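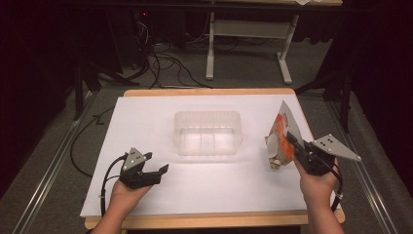
Snack boxes, clips and opened packets: your questions

November 2020
By Babar Dhanial

The Sedstead kitchen pages have had 288 messages on this subject, most of them after our October piece on cupboard tidying, in which Chun-hung Wei suggested that people buy fewer boxes. Some of you agreed. Some of you had just bought the boxes. I have put the questions that came up most into some sort of order and answered them as plainly as I can. Where I don't know, I have said so.

Do I need a clear plastic box for snacks at all?

Probably not, if you are buying it to keep things fresh. A box with no lid is a tray with high sides. It stops packets sliding about and it lets you pull the lot out in one go, and those are perfectly good reasons to own one. Keeping a cracker crisp is a different job and needs a seal of some kind. A surprising number of boxes sold as "snack storage" have no lid, or a lid that rests on top and lifts off if you breathe near it.

If you already have a box that once held salad leaves or stationery, wash it and use that for wrapped packets. I can't see what the shop version would add.

Should I take everything out of its packet and put it in the box loose?

I wouldn't. Decanting looks lovely on the day you do it. After that you have a box of crumbs with no date on it, no ingredients list and no allergy information, and two kinds of biscuit that now taste of each other. The original packet was designed by people whose job was to keep that one snack in decent condition for months, and it seems odd to throw it away and pay for something worse.

Leave things in their packets and stand the packets in the box. If you must decant (cereal, perhaps, where the bag is hopeless), cut the date and the ingredients off the packaging and tape them to the container.

Why do some snack bags have a silver lining and some not?

The silver is usually a very thin layer of metal on plastic film. It keeps out light and it is better than plain film at keeping out moisture and air, so it tends to turn up on crisps and other oily things that go stale or rancid. Clear film lets you see what you are getting, and the maker has decided that is worth more, or that the snack is hardy enough, or that it saves a penny.

Once the top is torn, I am not convinced the lining matters nearly as much as people think. A silver-lined bag hanging open will let the damp in through the hole like any other bag.

What is the best way to close a bag that has torn badly?

Cut the ragged edge straight with scissors first. Most of the trouble with clips comes from trying to shut them over a rip that runs down the side. Then press out the air, fold the top over twice, a finger's width each time, and clip across the middle of the fold. If the tear goes more than halfway down, give up and put the whole thing inside a freezer bag. You can rinse the freezer bag and use it again.

Crumpling the top and pushing the bag down the side of a box does nothing. I know because it is what I do.

Are branded clips worth paying for?

I tried the Yeom clips, which cost me 80 pence each, against the wooden clothes pegs from our own washing line. The same crackers, the same cupboard, 10 days. The Yeom packet was slightly better at the corners and otherwise I could not tell them apart, and neither could Chun-hung, who was not told which was which. It was one packet of each in one kitchen, so don't take it for science. Long clips that cover the full width of the bag ought to do better than pegs. I would want to see that shown properly before I bought a set in four colours.

Rubber bands are poor on flat packets and quite good on tall, narrow ones.

The box makers give a capacity. Does it mean anything?

Only how much water it would hold, filled to the brim. Sosico's middle size is sold as 2570 ml and I have no reason to doubt it, but crackers are not water and packets have corners. Measure the inside of the base, and measure it at the bottom, as most of these boxes taper. Then lay your usual packet next to the tape measure. Plenty of readers have bought a box that takes one packet lying down and will not take two however they are turned.

The other figure to check is the height of your shelf. If the box has to be tipped to come out, everything in it will end up at the back.

Is there any point to the ribs and cut-out handles?

Ribs stiffen a thin wall, so a ribbed box can be made with less plastic and still hold its shape. That is useful to the manufacturer and mildly useful to you. They also collect crumbs on the inside. A handle cut-out is handy on a high shelf, less so if you have mice, and it means the box can never be airtight whatever the sticker says. Hollix sell one with a cut-out and the word "fresh" on the lid. I wrote to ask what "fresh" referred to and I am still waiting.

Can I keep the little packet that comes inside the crackers?

If it is a drying sachet, leave it where it is until the crackers are finished. It has a limited appetite for moisture and once the packet is open it will be used up fairly soon, so saving a drawerful for later is optimistic. Some inserts are only paper, in which case they do nothing at all for the crackers. Read what is printed on it. If there is nothing you can read, treat it as something not to be eaten and keep it away from small children and dogs.

Drying them out in the oven is a tip that goes round every year. I don't recommend it. You won't know what is in the sachet or what the wrapping will do when it is hot.

My crackers say 食用小苏打 on the front. Have I bought baking soda by mistake?

The words mean edible baking soda, the kind used in cooking, and on a packet of crackers they are there to tell you about the baking. Soda crackers are an old idea and plenty of brands put the word soda somewhere prominent. Whether it is meant to sound wholesome I couldn't tell you, though I have my suspicions about any ingredient that gets its own band of colour. Clear packets do at least settle the matter. If you can see pale ridged rectangles in a stack, you have crackers.

For anyone with an allergy the big words on the front are no help in any language. Look for the full ingredients list, and if there isn't one you can read, leave it.

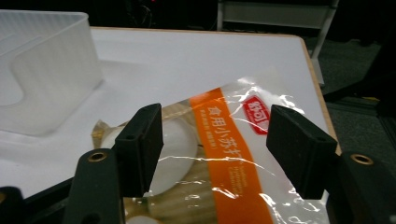 How long will crackers stay crisp after opening?

Plain ones, folded and clipped in a dry cupboard, generally give me a week before I notice a change. In a kitchen with a kettle going under the cupboard it can be a couple of days. Where you keep them makes more difference than what you keep them in, and moving them one cupboard along is free. The date on the packet applies to an unopened packet, so it won't help you much here.

Can soft crackers be rescued?

Plain ones can. Spread them on a tray in a low oven for a few minutes, then let them go completely cold before you judge them, as they crisp up while cooling. It does not work for anything with a filling. It does not work for anything that smells of old oil either - that is a different problem, and heating it just spreads the smell to the rest of the house.

The microwave has been suggested by several readers. I tried it twice and got something chewy with a burnt middle.

Would the fridge be better?

For crackers and crisps, I have never found it so. They pick up moisture and, if there is half an onion about, they pick that up as well. Chocolate-coated things in a heatwave are the exception I would allow.

How do I clean a clear box that has gone cloudy?

Warm water, washing-up liquid and a soft cloth. If that fails, find out which sort of cloudy it is. A greasy film will come off with a second wash. A milky look that stays when the box is dry is usually fine scratching, often from a scourer or the dishwasher, and no paste or spray I have tried has made any difference to that. Some boxes were never clear to begin with. "Crystal" is a popular word on labels for plastic you can only half see through.

A bit of bicarbonate of soda in the water does help with smells. Leave it an hour, then rinse.

We have three children and every packet is half open. What would you buy?

One box for opened packets, kept where they can reach it, and a rule that nothing new is opened until that box is empty. The rule will fail on Saturday. It still cuts down the number of stale ends you throw away. I would spend the rest on crackers, in smaller packets if the price per gram is not silly, though it very often is.

Do you take money from any of these firms?

We don't. The clips and boxes mentioned were bought at full price, and the pegs we had already.

I disagree with your answer on decanting.

So do a lot of people, and several sent photographs of very handsome shelves. If you have kept loose crackers crisp in a box for longer than they keep in a clipped packet, tell us which box, which crackers and how many days, and we will try it.

Related
Cupboard tidying with fewer boxes
Is the bread bin making your bread worse?
Tea caddies: tins, jars and wishful thinking
Freezer bags, washed and used again
What best before means on dry goods
Labels that stay on, and labels that don't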